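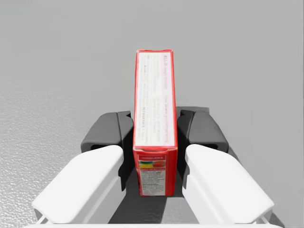 3.2 The small print on the side of the packet

Figure 2. A dessert packet with its panel of instructions. Most of the words are set small, in rows that run the length of the panel, and one word in capitals stands out more darkly among them.

We come now to the part of the study that gave us the most pleasure to carry out, and that is the business of how people at home read (or do not read) the instructions on packets of food they have been making for years. Our earlier section dealt with handwritten recipes, which are kept and passed along and splashed with gravy, and which people will talk about very happily for a whole afternoon. Printed packets are a humbler sort of text. They are read standing up, often with one hand, and then they go in the bin. Very few of the households we visited had ever been asked about them, and several of our hosts were amused that anyone should want to know.

The interviews were held in two towns, Trasasine and Zosdale, during November, when kitchens are warm and people are glad enough to sit in them. We spoke with 321 adults altogether, all of whom did at least some of the cooking where they lived. Each was asked to think of a packet dessert, a jelly or a custard or something of that kind, and to tell us how it is made, from opening the cupboard to putting the dish on the table. We did not show them a packet until they had finished talking. We then handed them one and asked them to read the directions aloud, and to stop wherever the words differed from what they had just told us.

Of these, 229 stopped at least once. The differences were mostly small ones and they were often defended with great good humour. People use less water than they are told to, so that the jelly will stand up properly, or they put in fruit the packet has never heard of. A good many had learnt the method from a parent and had simply never looked at the printed version, and for them the reading aloud was a first meeting with a text that had been in the house all their lives. One woman in Zosdale read the whole panel through twice, very slowly, and then said that she would be carrying on as before.

What interested us more was the matter of which words people remembered. Hardly anyone could repeat a full sentence from a packet, even those who told us that they always followed it. They remembered single commands, and the commands they remembered best were the ones that had to do with waiting: chill, leave to set, refrigerate. It would be easy to put this down to the way such words are printed, since makers do sometimes give them capitals or a heavier letter, and we think that printing plays its part. But our hosts gave us another account of it, which we are inclined to take seriously. Waiting is the step that goes wrong. It is the step that children ask about every few minutes, and the one that decides whether there will be any pudding on the table that evening – and so it is the step that has stories attached to it.

These stories came out in both towns, though they were told rather differently. In Trasasine, where many of the older people had grown up without a fridge, we heard a great deal about cold larders, window sills and a bowl stood in the yard under a plate. They were used to treating the printed word as a hint at what was wanted, to be managed by whatever means the house allowed. In Zosdale the talk was nearly always of the fridge itself, of how full it was and of who had moved things about in it. Younger cooks in either place tended to give us a length of time, while older ones were more likely to describe a wobble, and some of them showed us the wobble with their hands.

We should say a word about those who did not stop at all. It would be wrong to suppose that they were the careful readers of the group, as we had rather hoped at the outset. When we went back over our notes we found that 14 of them had given such a short account of the method (hot water, stir, fridge) that there was nothing in it for the packet to disagree with. We have kept them in the count, but they are set apart when we come to talk about accuracy in the next section, where the reading of weights and measures is taken up and where a short account seems to matter a good deal more.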